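Agnes Blomqvist has been refinishing tables in Troltside for almost 40 years, and she would like people to stop oiling them.

"They read one article," she says. "Then they go out and buy a quart of something amber and wonder where their nice pale table went."

We meet at her shop, Uncombe, on a Thursday, at 8 in the morning, which she considers late. The coffee is strong and comes with a coaster, and the coaster is not optional.

Blond wood is her favorite and also her main source of complaints. Customers want it to stay the color of cream forever, and they want to put it under a south window. She tells them to pick one. They usually pick the window.
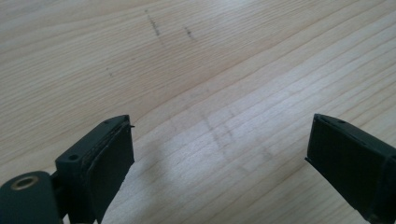 "You look at the grain in the morning and it's one table," Blomqvist says. "You look at it after lunch and it's another. People call me up to say the finish is uneven. I ask them to close the drapes and call me back. Most of them don't call back."

Her own method is dull, she admits. Sand with the grain, wipe, wait a day, sand again with 300 grit, and leave it alone. The leaving alone is where her clients tend to fall down. One of them, a restaurant owner named El Khatib, brought the same tabletop back 2 times in one November — the first time for a scorch mark, the second for whatever he had used on the scorch mark.

"Lovely man," she says. "I've asked him not to help."

Does she have a good table at home? She does, under a vinyl cloth from Lulum with lemons on it. She has grandchildren, she says, and they have markers.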